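From: Roos Dierckx
To: Setdale tea and crockery list
Date: 18 March 2018
Subject: Re: [setdale] Where do you all keep the tea things between sessions?

Hi Anouk, hi everybody,

Sorry to jump in before I've read the whole thread, but I've been meaning to write about this since the last meetup and your message gave me the push I needed.

Anouk De Smet wrote:
> We have moved the tea table to the other end of the room and lost the
> cupboard in the process. So now the teapot, the glass cups and the
> pitcher live in a cardboard box on the floor and I am scared every
> single time I pick it up. The bottom is getting soft. What does
> everyone else use? I looked at wooden trays with a lid but they cost a
> fortune and I can't wash them. Also, does anyone wrap their glasses
> every time? Roel says I'm overdoing it with the dish towels.
>
> Anouk

First of all, get rid of the cardboard box! I had one of those. It came from Caltesen with a set of bowls in it, and I thought it was the perfect size, and I used it for a whole winter until one morning the flap gave way and I lost a lovely little saucer on the kitchen tiles. I still have the pieces in a drawer. I don't know what I think I'm going to do with them.

What I'd go for is a plain plastic basket, the kind with holes in the sides and handles that fold or stick up over the rim. Green with an orange trim, in my case -- not what I'd have picked for a tea table, I'll admit, but it has grown on me. 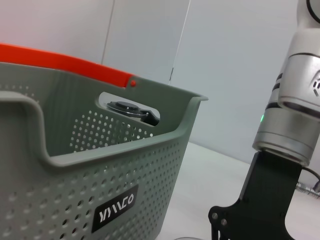

I paid 13 for mine at Segers (the one by the canal, not the big one), and Maarten Declercq got the next size down for 5 when they were clearing out the shelf. His is too small if you ask me. He has to lay the teapot on its side, and then the lid comes off and rolls around, and then he writes to this list asking if anybody has a spare lid. You know who you are, Maarten.

The holes are the best part. Tea things never get completely dry, no matter how long you stand there with the towel. There's always a drop hiding in the spout. In a closed box that turns into a smell, and with a clay pot you really don't want a smell. With a basket the air gets in from all sides and I've stopped worrying about it. And when the basket itself gets tea on it, I just take it to the sink and run the tap through it. Try that with a wooden tray!

As for packing order, I've gone back and forth on this. Funmilayo Odukoya puts her cups in first and the pot on top, which makes my hair stand on end, but she swears she has never chipped a thing. I do it the other way. The teapot goes in first, toward the back and over to one side, with the handle facing in so the spout doesn't catch on anything. Then the glass goes in next to it, the tall mug before the small cups. I leave a bit of room between them and fold a washcloth into any gap that looks like trouble.

So to answer your question about wrapping: no, I don't wrap them if the basket is only going from the table to the shelf. For the car I do, every time. Roel Vandenberghe is allowed his opinion, but I've seen the way Roel drives.

The other thing I'd say is clear the table before you start. I mean completely, no papers and no phones and none of those little dishes of sugar. I used to pack around whatever was lying there, and I'd always end up with one cup in my hand and no place to set it down. Now I have a big pale stretch of tabletop to work on, and I line things up on it in the order they're going in. It sounds fussy when I write it down but it's so much calmer.
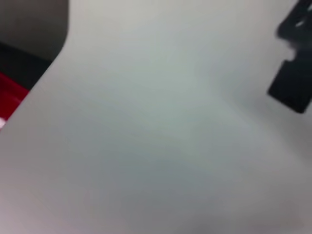

You asked about the pitcher too, or maybe that was in the message before. I've given up on getting mine in with the rest. It's glass and it's tall, and as soon as it's in the basket everything else has to squeeze up against it. The last time I forced it I spent 15 minutes fishing the cups out again one by one. So it stays out and gets carried by itself, with the lid on. If you're short of hands, make two trips. The table will still be there.

A white table shows every drip, by the way. I wipe mine down with a barely damp cloth once the pot is out of the way, and then I go over it again dry. Tokach sells a spray for it, and I bought a bottle, and I can't tell the difference from water. Anybody who wants the rest of it can have it.

Oh, and I went through the old messages before writing this. There are 97 of them with "storage" in the subject line! Half of those are about biscuits. Maybe one of us could pull the useful ones together before the May meetup so new people don't have to ask every time? (I'm not offering, I did the kettle list last year and I'm still getting replies about it.)

Anyway, this is how mine gets packed, if you want to try it:

1. Empty the pot, rinse it with hot water and leave the lid off while you do the rest. No soap on clay, please.

2. Rinse and dry the glasses. Hold them up to the window, you'll see the bits you missed.

3. Put the basket on the table with both handles up, so you don't have to dig around for them when it's full.

4. Lid back on, teapot in on the left, then the glass mug and the cups beside it. The pitcher stays on the table. 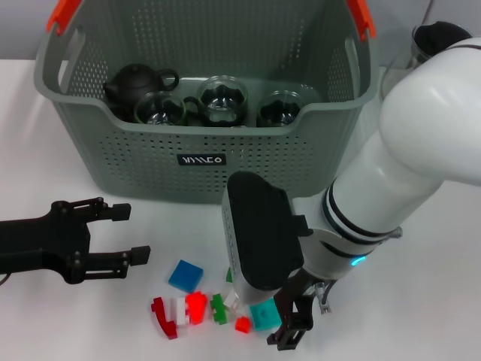

5. Washcloth in the gaps if it's going in the car. Give the basket a small nudge, and if you hear a clink, move something.

6. Lift by both handles at once. One handle and it tips, ask me how I know.

7. Come back for the pitcher. I've left mine behind twice.

Let me know what you end up with, Anouk. If you want to see the size before you buy, I can bring my basket along next time -- it'll be full, so you can have tea while you make up your mind. And if Segers still has the smaller ones, don't let Maarten talk you into it.

Love to all,
Roos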